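Used upright: is a cracked soundboard a dealbreaker?

Posted by Brirnent

Hi all! I've been looking at a Lambrakis upright from a local shop (secondhand, lovely warm bass) and they want $3,225 for it, delivery and one tuning included. I was all set to say yes, then I spotted a thin crack low down on the soundboard. The shop says it's harmless. I play maybe 2 hours a day, mostly slow stuff, and I really don't want to get stuck with a lemon. Would you walk away?
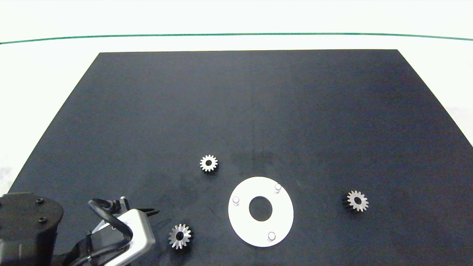 Zellari
Cracks by themselves don't scare me much. My old upright had one for 9 years and never made a peep. What you want to listen for is buzzing, so play every note, hard, one at a time, and pay attention down low. Then pay a tech to check the pins and the ribs before you hand over any money. Pick your own tech, please, and leave the shop's guy out of it! If the pins are loose I'd pass, even at half the price.

Mornard
get a digital, no tuning ever

Zellari
Well, sure, but that wasn't what they asked :) Also ask how long it's been since the last tuning. Mine needed two visits before it settled.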